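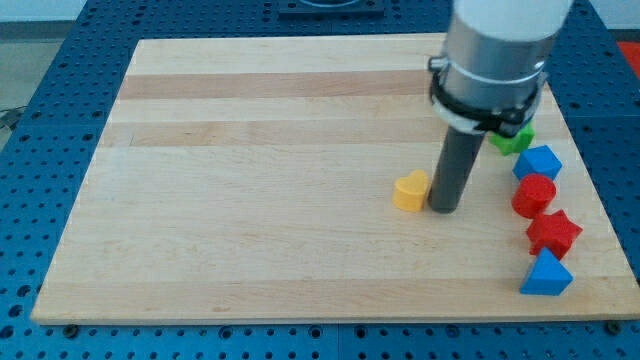

Kenneth Swanson wrote to me that a maple board is too soft and will be full of knife marks before the spring. I have used the Skokano board since February, so I can answer him now. Yes, there are marks, but you see them only when you look from the side.

The board is made of strips glued together, mostly pale, with a few brown ones. I like this look very much. The seams are thin, and with my fingers I cannot feel them. The edge is beveled and this is kind to the hands when you lift it.

Two things I like less. It came very dry, and I had to oil it 3 times before the water stopped going in. Also it has no feet, so on a smooth counter I put a damp towel under it.

I paid 29 dollars. For this price I would buy it again, but in a bigger size if Skokano makes one.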